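Guest house walk-round: safety checklist with comments
Raltilby Guest House, Festton - completed February 14, 2021
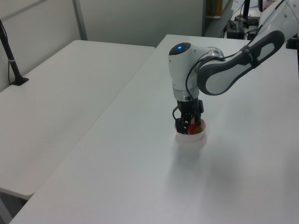 Small white bowl on a white tabletop, with a red item inside.

Completed by: Mikkel Skov
Copy to: Kátia Fagundes, owner
Reason for visit: before reopening the upper floor

Key: OK = no action. ACT = action needed. N/A = does not apply.

1. ARRIVAL AND CAR PARK

1.1 Sign visible from the main road in both directions - ACT
Fine if you come from the Festton side. From Rebelo the hedge covers the lower half, including the arrow. Cut back to the post.

1.2 Car park surface free of holes and loose stone - ACT
One pothole by the exit, on the left as you drive out. It was full of water when I walked round, so I could not judge the depth. Fill it and mark it with a cone until then.

1.3 Outside lighting, car park to front door - OK
The sensor comes on at the gate and stays on long enough to carry bags in.

1.4 Steps and handrail - OK
Rail is firm. Paint on the edge of the bottom step is wearing thin but can still be seen at night.

1.5 Directions sent to guests match the road layout - ACT
The booking email still says to turn right at the garage, 400 metres after the roundabout. That is now the exit from the new housing and has a no entry sign. Guests should carry on for 700 metres and turn right at the chapel. Kátia to change the email and the printed card.

2. RECEPTION AND HALL

2.1 Fire panel shows no faults - OK

2.2 Fire log up to date - ACT
The weekly tests are written in, but the last evacuation drill on record is from August. Do another before the upper floor opens and note who took part.

2.3 Front door opens from inside without a key - OK

2.4 Night contact number on display - OK
The number is correct. The card is behind the leaflet rack, so move the rack along a little.

2.5 Floor coverings flat and fixed - ACT
The mat inside the door curls at one corner. Replace it. Tape has been tried already and has lifted.

3. BREAKFAST ROOM AND KITCHEN

3.1 Fridge and freezer temperatures recorded daily - OK
Sheets are complete for every day the kitchen was open. Gaps are marked "closed", which is fine.

3.2 Fire blanket and extinguisher in place - OK
Extinguisher pin and seal are both intact.

3.3 Allergen sheet matches the menu - ACT
The seeded rolls are not on the sheet. Add sesame.

3.4 Hot water urn on a stable surface, lead out of reach - OK

3.5 Exit to the garden clear - ACT
Two spare chairs in front of the door. I moved them to the store and they should stay there.

4. BEDROOMS, UPPER FLOOR

4.1 Smoke alarms tested - OK
All sounded. The one in room 9 is quieter than the rest. It passed, but try it again with the door closed and somebody standing on the landing.

4.2 Window restrictors - ACT
Room 5: the restrictor is missing a screw and the window opens fully. Do not let this room until it is fixed.

4.3 Hot water at basins and showers - OK
Every outlet was run through, since the floor has been shut. Run them all again the day before guests arrive and write it in the water book.

4.4 Escape notice on the back of each door - ACT
Room 9 still has the old plan, with the assembly point by the shed. It is now the front wall by the road.

4.5 Kettles, lamps and hairdryers - OK
No damaged leads found. Test labels are in date.

4.6 Radiator covers fixed to the wall - OK

5. STAIRS AND LANDINGS

5.1 Emergency lights - OK
The battery unit on the top landing is a Dreltudex and took a while to come on. Check it again at the next monthly test.

5.2 Nothing stored on the escape route - ACT
Linen bags on the half landing. Take them straight down to the laundry.

5.3 Fire doors close fully - OK
The landing door catches slightly on the carpet but does shut by itself from any position.

5.4 Lift - N/A

6. FOLLOW-UP

Do first: 4.2, 2.2, 5.2.
Before reopening: 1.2, 1.5, 2.5, 3.3, 4.4.
When convenient: 1.1, 2.4.

Item 3.5 was dealt with during the visit. Kátia to initial each line when finished and keep this copy in the fire log folder.

Signed: M. Skov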